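Most people fold laundry too late. The basket sits for a day, the shirts set in their creases, and then a 15 minute job takes the whole evening. I think folding should happen on a table, standing up, as soon as the load is out of the dryer.

A bed is too soft and too low for it. A table gives you a hard edge to line a hem against, and you can leave a crumpled towel at the back while you finish the one in front of you.
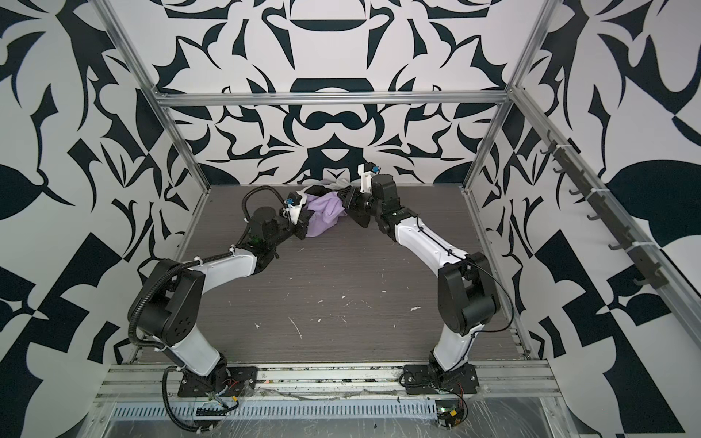
Does it matter which way you fold a towel? Only if your shelf is narrow, and then thirds work better than halves.

My neighbor Fiorella Dal Bello rolls everything, and her drawers look fine. I still prefer a flat stack – it is easier to pull one thing out of. Wipe the table first, though. Lint and crumbs go straight back onto clean cotton.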